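## 3. Materials and preparation of the parts

### 3.1 Choice of the gear set

The study needed a family of parts which a person can take up, inspect and place without special training, but in which a small error of placing still has a clear effect. After some trials with bolts and with electrical connectors we decided for plastic spur gears on metal shafts. In a gear the two demands can be separated quite well. The hole must go over the shaft, and the teeth must come between the teeth of the neighbouring part. A beginner usually has little difficulty with the first demand and much more with the second, and it was the second which interested us.

The parts come from the Pallitura teaching set, which was already in use at our department in Drenton for the first-year course in machine elements. We considered two other sets. The first had coarse teeth, and nearly every attempt ended in a good mesh even when the person did not look at the parts. The second had metal gears. They were exact, but heavy, and the edges of the teeth were unpleasant for the fingers after one hour of work. The Pallitura gears are light and the fine teeth have the difficulty that we wanted.

In the text we use four words for the regions of a gear. The *rim* is the outer ring which carries the teeth. The *web* is the flat part between the rim and the middle. The *hub* is the raised part in the middle, and the *bore* is the hole through the hub. Different textbooks do not use the word web in the same manner, and in Zhong's earlier report it also includes the hub. We keep them apart, for the reason that our participants touched them in different ways (Section 4.2).

**Figure 1.** Face of a large blue gear. The fine teeth form the outline; the web is slightly lower than the rim, and the small bore is in the middle of the raised hub.

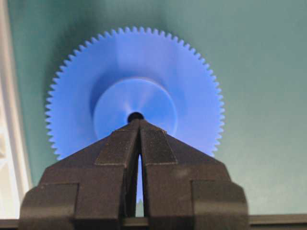 A fine tooth has advantages and disadvantages for a study of this type. When two gears with fine teeth are brought together, the smallest rotation which changes a bad mesh into a good one is small too, so a person can often find it by a light movement of the wrist. On the other hand, the tip of one tooth can rest on the tip of another, and the gear then seems to be in place although it is sitting a little too high. We call this condition a *false seat*. It was the most frequent error in our earlier course, and the teacher, Higinio Salinas, had the habit of pressing every gear with one finger before he accepted the work of a student. We have taken over his test in a more regular form, which is described in Section 3.4.

The depth of the teeth has also a practical consequence for the keeping of the parts. Dust, and particularly the fibres from paper towels, remain between fine teeth and are hard to see from above. In the first weeks we cleaned the gears with towels and made the matter worse. Later we changed to a soft brush.

### 3.2 The hub and the shaft

The hub is raised over the web. In the set it has a mechanical purpose, namely to give the bore a greater length, so that the gear does not tilt on its shaft. For our participants it had a second use, which the makers of the set perhaps did not intend. Many of them took the gear by the rim at the beginning, and after several attempts they changed to the hub. When the hand is at the hub the teeth are free, the view on the mesh is better, and a small turn of the fingers gives a small turn of the gear. When the hand is at the rim, the same turn is easier to control but the fingers hide exactly the place where one has to look.

The fit between bore and shaft was not equal in all the parts. In some gears the bore was a little narrow and the gear stopped halfway down the shaft. We did not want to measure the strength of the participants, therefore each bore was tried with one reference shaft before the sessions. A gear was accepted if it went down under its own weight when the shaft stood vertical, and if it could afterwards be lifted without the shaft coming with it. From the stock of the course we tried 182 gears in this way, and 105 were accepted. The others went back to the cupboard of the course, where for ordinary teaching they are perfectly good.

It may seem that such a selection makes the task too easy. We do not think so. A tight bore adds friction, and friction hides the feeling of the teeth touching. With a free bore the person can feel the false seat quite clearly, if he or she has learnt what to feel for, and the learning of this feeling is a main question of the paper.

The shafts are of metal. Before the sessions they were wiped with a dry cloth. No oil or grease was used at any time. In the pilot we had once put a little oil on the shafts, and by the end of the afternoon it had arrived on the teeth, on the hands and on the answer sheets.

### 3.3 Work surface and light

All of the work was done on a flat green surface, and the gears discussed in this section are blue. The choice of the surface took longer than we had planned. A white surface gave reflections from the window side of the room and several persons complained of tired eyes. A black surface was more comfortable, but the shadow under the rim disappeared into it, and this shadow is useful: when a gear sits too high on one side, the shadow on this side becomes wider. On the green surface the outline of the teeth remains distinct and the shadow can still be seen. Vilhjálmur Holst, who arranged the room, compared four shades from the Corkholm catalogue and took the one with the least shine.

For the light we used the lamps of the ceiling only. A desk lamp from the side makes the teeth very clear on one half of the gear and nearly invisible on the other, and the participants then began to turn their bodies around the lamp. We preferred a light which is less good but equal from all sides.

The plastic itself is somewhat glossy when the gear lies flat, and the top of the hub can carry a soft bright spot. Two participants of the pilot told us that they used this spot as a sign of level: when the gear was properly down, the spot stood still while they turned the gear, and when it was tilted, the spot moved. We had not thought of this. It was too late to control for it in the design, but we added a question on it to the interview.

**Figure 2.** Large blue gear lying flat on the green work surface. A short silver-coloured metal shaft protrudes from the middle of the raised hub.

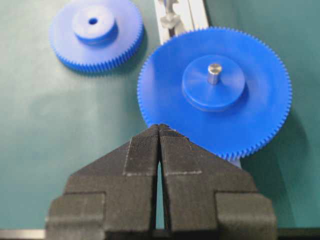
The height by which the shaft comes out over the hub deserves some words. If the end of the shaft is level with the hub, the person has no way to judge by eye whether the gear has gone down completely. If it stands out too far, the eye is drawn to the shaft and the hub is neglected. We therefore left the shaft visible over the hub by a short length only, and we kept the arrangement unchanged through all sessions. A participant who had learnt how the finished part should look could then use this knowledge in the next trial.

### 3.4 Test of the finished mesh

After each trial the experimenter examined the gear in three steps, always in the same order. First, the gear was looked at from the side, at the height of the surface, to see whether the rim was parallel to it. Second, one finger was put on the hub and pressed lightly. If the gear went further down, a false seat was noted, and the trial was counted as not complete, even if the gear was correct after the pressing. Third, the gear was turned by hand through one full rotation in each direction. A stop or a jump in this movement was noted together with its position.

The second step has a weakness. The pressing is done by a human finger and we cannot say that it was the same on every day. We tried to replace it by a small weight placed on the hub, but the weight had to be put around the end of the shaft and it often touched the shaft instead of the hub. In the end we kept the finger, and the same experimenter did all the tests.

There were 27 participants, and together they completed 400 trials with the large gear. The trials with the smaller gears are treated in Section 5 and are not included in this number. A trial which was interrupted from outside, for example by the telephone or by a person who entered the room, was repeated and only the repetition was kept.

### 3.5 Condition of the parts during the sessions

Between the sessions the gears were kept lying flat in shallow boxes, in one layer. In the course they had been kept on a string through the bore, and we suspect that this was the origin of some small marks which we found on the hubs. The marks had no influence on the fit, but a participant can recognise a gear by them, and we did not wish that a person should meet an "old friend" in the middle of a series. Gears with a clear mark were exchanged.

Damage of the teeth was controlled by rolling each gear along a strip of modelling clay and looking at the impression. A broken or bent tooth leaves an irregular place in the line, which is much easier to find there than on the gear. The last control of this kind was made on February 2, 2022, when the series was already closed, and the impressions from this control are stored with the notes of the sessions. Where an irregular impression was found, we went back to the notes and looked for stops or jumps in the rotation of the same gear. The results of the comparison are given together with the errors of meshing in Section 4.3.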